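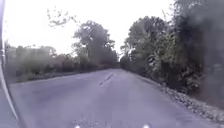
Went out on the Fineck road again this morning. No center line, no edge lines, trees on both sides. I've been keeping notes on this road for the county survey and people keep asking what goes in them, so I'll post it as I go.

1. The surface. It's grey asphalt, old, and still mostly sound. Most of what I write down is patches, seals and edges. Potholes get reported by everybody else.

2. There's a long dark strip that runs at an angle across the lane on the stretch before the trees close in. I had it down as a tar seal in my notes. Radomír Jireš, who drove a paving truck for years, thinks it could be a skid mark. I've put a question mark next to it.

3. If it's a seal, fine. Crack filler is cheap and it keeps water out through the winter. It needs to go on before December or it's a waste of a crew.

4. If it's a skid, that's a different form. Vindance Road has had deer trouble and I'd want to know if it's moved over to this side.

5. Somebody asked how I mark location. Paces from the last driveway, then the nearest utility pole number if there is one. The nearest pole to this one is 3007. It sits back by the Grekberg turnoff, so it isn't much help.

6. Paces from the turnoff to the start of the tree section: 294. That's my paces. Eilidh Mowat got a different number and she's taller than me.

7. You don't need special gear for any of this. A notebook, a pencil, shoes you don't mind. I carry a tape measure and hardly use it. Bright vest always.

8. Walk facing traffic. I know it's in every pamphlet. I still meet people walking with their backs to it, usually with headphones in.
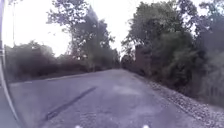
9. The shoulder is gravel and it gets wide in places. You can step off the road without ending up in the brush. Mixed stone, grey and beige, loose on top.

10. Loose stone on a shoulder does travel. Plows push it, tires throw it. I check whether it has crept onto the pavement and write "clear" or "not clear." I don't grade it any finer than that.

11. The other thing with a wide shoulder is drop-off, meaning the height between the pavement edge and the gravel. The survey sheet wants it flagged at 3 inches or more. A stick with a notch cut in it does the job.

12. Pale patches get a line in the notebook too. A lighter, smoother spot in old asphalt can be an old repair or just wear. I write "pale, smooth" and leave the cause blank unless I know it.

13. Trees. The right side heading uphill is thick, all the way down to the gravel. The sheet has a box for overhang and a box for sight line and they are separate questions. A branch can be high over the lane and bother no one. Low growth near a bend is what gets you.

14. Henrik Oltmanns asked if they're going to cut it all back. I don't know. The last time they came through with the flail mower it looked terrible for a year and then you couldn't tell.

15. I'd rather they did the low growth by hand and left the big trees. The shade is the reason anyone walks here in July. I put that in the comments section, for what it's worth.

16. To the person who asked about bikes: it's a decent ride. Rough in the tire, so go wider if you have them. The uphill is slight but it goes on longer than you'd think. I wouldn't ride it after dark, there's nothing painted on it to follow.

17. To the other person: no, I don't get paid. Edeltraud Buschmann signed me up at the library table and I didn't read the sheet very closely. I said I'd do 12 roads. This is the fourth.

18. Next on the list is Ackermann Lane, which is shorter but has the culvert. Valentina Domínguez lives at the bottom of it and says the left side floods every spring. If you have old pictures of that, send them. Dates would help.

19. If you want to report something yourself, be specific. "Bad road near the woods" goes nowhere. Say which direction you were heading, which side, how far from what, and what you saw. Two sentences is plenty.

20. Correction to number 5. Radomír says there's another pole past the turnoff, behind the brush, with the tag facing away from the road. I'll look for it next time and change the sheet if he's right.

21. Also bring water. I forgot mine.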